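The Small Parcel on the Bed
Home and Hands, 05/06/2020

When I moved to this country I brought one suitcase, and for the first month I slept beside it because there was no shelf to put anything on. I mention it because people ask me how I came to write about packing and unpacking, as if it is a strange subject. For me it is the most ordinary subject. Everything we own has at some time been inside a bag or a box, and somebody had to decide how to put it there.

This autumn I visited a small shop in Platley called Hikell. It sells tea, sweets, soap and paper goods, and it posts them to customers in the country towns. In May it sent out 1,624 parcels. The owner told me the number from a notebook, with some pride, and then asked me to sit down and fold.

I was slow. The shop has five people on a long bench, and each has a favourite way of closing a bag. One folds the top three times and presses with the side of the hand. Another rolls it like a sleeping mat. I was taught the flat fold, where you first push the air out with your forearm, then bring the top over, then run a fingernail along the crease. A soft bag must go next to something stiff. If two soft bags lie together they slide over each other and the parcel becomes round in the middle.

The boxes come from a firm named Salehi, flat, in bundles of 21. They are plain outside. Hikell likes a little colour inside, for the moment when the customer lifts the lid, and this moment was discussed at the bench more seriously than I expected. Should the tissue be tucked or loose? Should the card lie on top, or stand at the side? I heard strong opinions. The tissue is tucked at present, but I would not say the question is closed.

At home I have another kind of interest, and it is the unpacking. My mother opened every parcel with a small knife and saved the paper, the string and even the stickers if they came off whole. She did it on the kitchen table, after the table was wiped. My own children open parcels wherever they are standing. Between these two habits I have tried to find my own, and I have come to like a soft surface for it: a blanket, a padded mat, the end of the bed with a patterned cover on it. A small thing dropped on a quilt stays where it falls. On the kitchen tiles I have lost two earring backs and one very small screwdriver.

A strong pattern under your things has its good and its bad side. Large flowers on a dark ground look cheerful, and a pale box shows up well against them. But a pink button on a pink flower can hide from you for a whole afternoon. I now keep a saucer nearby.

Then there is the question of what to keep. Hikell asked its customers this last year and 800 of them wrote back, some with drawings. Many keep the box and throw away the bag. I do the opposite. A good bag with side folds can be shaken clean, flattened and put in a drawer, and in winter I use mine for seeds, for wool, for the good biscuits that must not be found. A box wants a whole shelf to itself. I have one stiff box from Plaretti, with a lid that closes softly, and I allow it to stay because it holds thread. The others go out with the paper.

I asked the people at the bench if they ever receive parcels themselves, and how they open them. They laughed. They check the corners first, they said, then the tape, and they find it hard to be a customer even for one minute. One admitted that she had once refolded a bag before looking at what was in it.

I understood her. Last week I spent a good part of the evening with an orange bag and a white box with pink inside, and I had not yet put the kettle on.

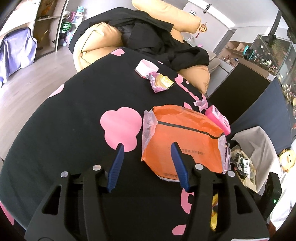
My grandmother would disagree about the bags, wrote a reader in Hikell's customer letters, because she kept only boxes and stored them one inside the other, with the smallest holding her stamps. I have the whole set now and cannot part with any of them. But I have started to try the flat fold on my coffee, and it does stay closed if you are patient with the crease.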